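Got to the Skostitz open house at 9, coffee gone already. Small hotel, 22 rooms, owned by Adhiambo Mwaipopo, who made her money in cable TV and then bought into a womens soccer side. Net worth? She laughed at that one. Somebody from the local paper had 57 million written down and she wouldn't say yes or no.

Tour was quick. Lobby, kitchen, then the back stairs up to the rooms.

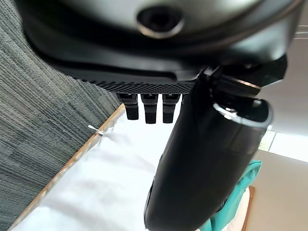
Vernon Chisholm runs the place day to day, did the talking. Born two streets over, started on the front desk, now has a small share in it. Rates start at 111 a night in January, more in summer. Parking is tight, go early. He says the Odera group made an offer for the whole thing last year and she turned it down flat. Wouldnt give a figure.

Second floor next, most of the rooms up there face the river.

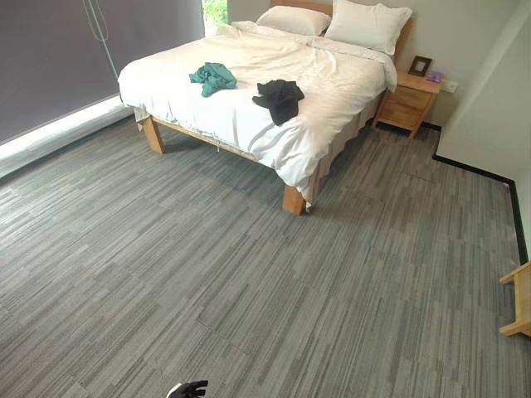 Lunch was 4 kinds of sandwich and a speech. Mwaipopo talked about her first job, selling ad time, and about the team, which still loses money. Investments she kept short. Some land, the hotel, a piece of a studio called Tilis. Asked if she'd sell the team, said no, next question.

Left at 2. Missed the garden, they had it roped off. Washington Quintana has a longer interveiw with her coming, will link it when its up.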